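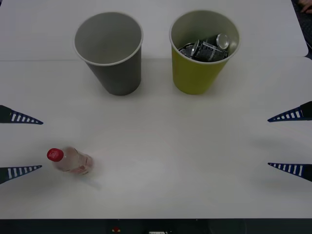 *Cans in the yellow-green cup. The bottle is still to come.*

**Meet Tunda, the kit that tidies up (slowly)**

Tunda is a sorting kit for schools, made by Akpan. It has two arms, and each arm has a gripper with two stripy fingers. The fingers open wide, then squeeze, a bit like you with the last biscuit.

The job is simple. Cans go in one cup and bottles go in the other. You could do it in 3 seconds. Tunda needs 16, and it never once asks for pocket money.

Round bottles are the hard part, as they like to roll. Musa Yusuf's class in Zarkville borrows the kit every Saturday.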